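From: Margareta Pascu
To: small-landlords list
Subject: Re: Tenant wants to paint (and stay another 2 years)

Hi Mansa, and hi everybody,

Mansa Nyarko wrote on Monday:

> Long-time reader, first-time poster. We rent out the upstairs of our
> duplex on Rulness Street. The tenant has been there since we bought the
> place, pays on the dot, and is a pleasure to deal with. She now wants to
> sign on for another 2 years, and she'd like to paint the living room and
> hall at her own expense. The rent is $1,051 and I had been planning to
> raise it by $25 in July.
>
> My questions for the group: do you let tenants paint? Do you lock the
> rent for a longer lease, or write the increase in? And does anyone do
> anything about the deposit when a lease rolls over? Ours is still the
> original $602, from back when the rent was a lot lower. My husband says
> leave everything alone and be grateful. I can see his point.
>
> Mansa

Welcome, and I'm so glad you wrote! I've been meaning to answer since your message came in, but we had a water heater go at the Dogar Avenue house and that ate up my evenings. (All fixed now, thank you to the people who wrote me off-list with plumber names.)

First of all, I think your husband is at least half right. A tenant who pays on time and wants to stay is worth an awful lot, and I say that as somebody who once had a unit sit empty from the end of summer until after the holidays while I held out for a little more rent. I never did make that money back. I still think about it when I'm tempted to get greedy, and I was plenty tempted that year.

That said, I would still do the increase, and I'd do it in writing as part of the new lease. Twenty-five dollars on $1,051 is a small bump, and your tenant has probably been expecting something like it. What people hate is a surprise. I called my downstairs family at Dogar before I sent them anything on paper, just to chat, and by the time the lease showed up in their mailbox we had already talked it all through and asked after each other's kids. Do check what notice your state and city want before you pick a date, and check whether there's any cap on increases where you are. Those rules change more often than you'd think, and I wouldn't go by what any of us remember, me included.

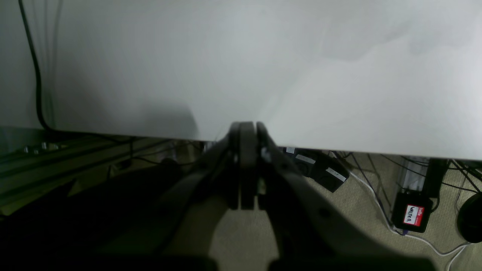 As for locking the rent, I've done it both ways. With my very first tenants I locked it for the whole term, and then the property taxes went up, and then the insurance went up, and I spent the second year grumbling to my poor sister on the phone. These days I write the second year's rent right into the lease, with the date it starts. Everyone can see it and plan for it, and I don't have to work up my nerve to have the conversation all over again. If you'd like to give her something in return for signing on longer, you could keep the first year where it is now and put the $25 in at the start of the second. I think that would be a kind thing to do, and it would cost you $300 over the year, much less than a month of vacancy.

Now, painting! I have opinions here, as the people who remember my long post about the burgundy dining room will know. I do let tenants paint. I said no for years, and all I got for it was tenants who painted anyway and then hoped I wouldn't notice. Now there's a page attached to the lease that we both sign, and it has saved me a lot of fretting. Mine covers these points, and you're welcome to borrow any of it:

1. Which rooms, by name. "Living room and hall" is good. "The apartment" is how I ended up with a painted bathtub surround.

2. The colors, agreed to ahead of time. I ask for a chip from the store with the name and number on it, and I staple it to the page. The current living room at Dogar is a color called Siline, a sort of soft green that I never would have picked and have grown very fond of.

3. Walls only. Trim, doors, cabinets and radiators stay as they are unless we've talked about it. Outlet covers come off first and go back on after, please and thank you.
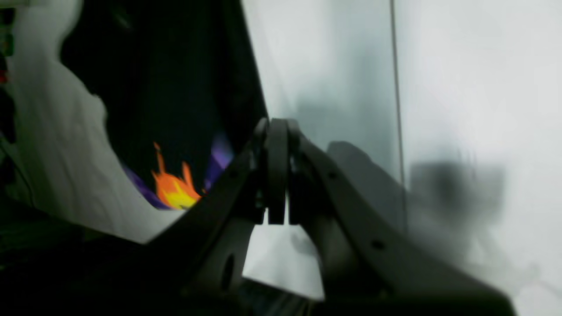 4. Who pays. If she's offering to buy the paint, let her, though I usually end up splitting it when the room was due for a coat anyhow. I take it off the next month's rent and send a little note saying so, because otherwise neither of us can remember by tax time why that month was short.

5. What happens at move-out. Mine says that an agreed color can stay and doesn't have to be painted back. Some folks on this list require it to go back to white, and I understand that, but I've seen what a tired person with a roller does the night before a move, and I'd sooner do it myself.

6. Pictures before and after, with a copy for each of you. I keep mine in the same folder as the lease.

One more thing on painting. If your duplex is an older one, find out about lead paint before anybody sands or scrapes anything. You may already have the paperwork from when you bought it. If you aren't sure, get it tested first and let the hall wait a few weeks.

On the deposit, I've left mine alone with renewing tenants. Some people here top theirs up each time the rent changes, and if your state allows it there's nothing wrong with that. But asking a good tenant for more deposit in the same breath as more rent feels like a lot to me. What I would do is make sure that $602 is sitting where it's supposed to be sitting. A few places want it in its own account, and some want interest paid on it, and when a tenancy goes on this long it's easy to lose track. I had to untangle that once with Rusness, the management company that looked after our first place, and it took me most of a spring and a very thick envelope of bank statements.

Oh, and while you're in there talking about paint, it's a nice time to ask whether anything needs fixing. My best tenants are the very ones who never complain, and then I find out they've been living with a dripping faucet since last winter because they didn't want to bother me.

Do write back and tell us what you decided, and what color she picks! I'm home most evenings after seven if you'd like me to send you the whole paint page as a file. It's nothing fancy, just typed up at my kitchen table.

Warmly,
Margareta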